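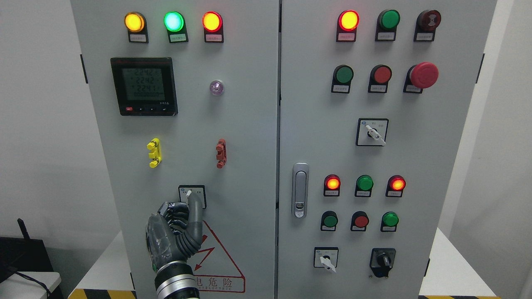

제목: Re: 배전반 도어 명판 및 계기 표기 정리
보낸 사람: Noemi Castellanos
받는 사람: 설비 메일링 리스트

Thaddeus 님 메일에 항목별로 회신합니다.

> 2020년 10월 22일, Thaddeus Okafor 작성:
> 도면 개정 전에 확인이 필요합니다.
> 1) 좌측 도어 표시등 순서가 도면에는 녹-황-적으로 되어 있음.
> 2) 전력계 표시값 단위를 점검표에 어떻게 적을지.
> 3) 선택 스위치 명판 글자 크기.
> 의견 주시면 다음 개정본에 반영하겠습니다.

1) 도면이 틀렸습니다. 현물은 왼쪽부터 황색, 녹색, 적색입니다. 황색은 사람에 따라 호박색으로도 적는데, 점검표에서는 "황"으로 통일합시다. 8월에 Lellier에서 받은 도면 파일도 같은 오류가 있으니 함께 폐기 바랍니다.

2) 전력계는 전압이 세 줄로 표시되고 그 아래 줄은 0입니다. 소수점은 멀리서 읽으면 빠뜨리기 쉽습니다. 지난 점검표 189건을 대조했더니 12건에서 소수점이 누락되어 2242처럼 기입되어 있었습니다. 기입란을 "___._ V" 형식으로 바꾸고, 세 줄은 위에서부터 순서대로 적는 것으로 하겠습니다.
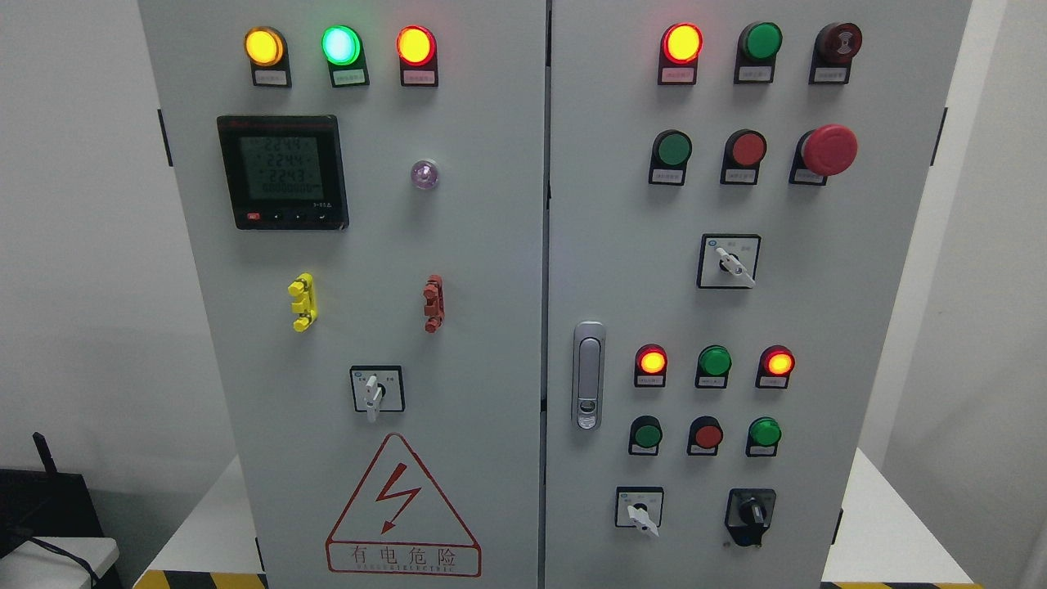

한 줄만 적고 나머지를 "상동"으로 처리한 점검표는 반려합니다. 끝자리는 수시로 변하므로 세 값을 이어서 바로 읽고, 평균을 내지 마십시오.

3) 표시등 아래 흰 명판과 선택 스위치 양옆의 위치 표기는 모두 글자가 너무 작습니다. Prokine에 문의한 결과 명판만 교체하는 데 약 6일 걸린다고 합니다. 문자 높이는 현행의 두 배로 요청했습니다. 선택 스위치는 흰색 사각 판을 그대로 두고 위치 표기만 새로 붙입니다. 좌측 도어 하단의 "有电危险" 경고 표지는 교체 대상이 아니며, 한글 병기 표지를 옆에 추가할지는 Marietjie Kruger 님이 결정합니다.

추가로, 도면에는 좌측 도어의 황색과 적색 계열 부품 한 쌍이 선택 스위치 아래에 그려져 있습니다. 현물은 스위치 위쪽, 같은 높이에 좌우로 있습니다. 전력계 오른쪽의 연보라색 반투명 돔은 도면에 아예 없습니다. 품명을 아시는 분은 회신 바랍니다. 확인될 때까지 부품표에는 "미확인"으로 둡니다.

우측 도어는 조작부가 많아 별도 메일로 다루겠습니다.

Noemi Castellanos

최종 업데이트: 3년 전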